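Search Bunberg Energy Notes Go

Before You Sign: A Home Energy Meter and Panel Checklist

By Érica Vasconcelos
August 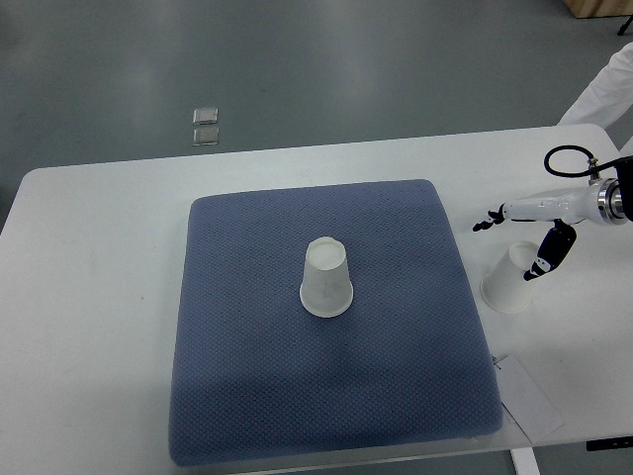 I put this list together after we moved our own house in Brimdale over to a new supplier, and I've been adding to it ever since. Take your time with it, keep a pencil handy, and please don't open anything sealed!

1. Meter number matches the bill. Ours ended in 798 on the meter and 897 on the paperwork, and it took two phone calls to sort out.

2. Meter seal in place. If it's broken or missing, call the utility – the company that owns the wires, even if you buy your power from somebody else.

3. Panel door opens all the way. Move the bikes and paint cans and keep that space clear (I know, I know, ours was the worst on the street).

4. No buzzing, scorch marks or burnt smell at the panel. Stop here and call an electrician if you find any.

5. Breakers labeled. Mine said "misc" in three places, so I spent a happy afternoon with a lamp and a patient husband.

6. Outage number posted by the panel. It stays with the utility when you switch.

7. Reading written down on the day the contract starts. Our plan gave us 31 days to question the first bill, and I was glad to have that number.

Comments (2)

Tse: Printed this for my mother. Could you add something about gas meters?

Baltidari: Number 1 caught a wrong digit on ours too – thank you, Érica! Still waiting on the corrected bill.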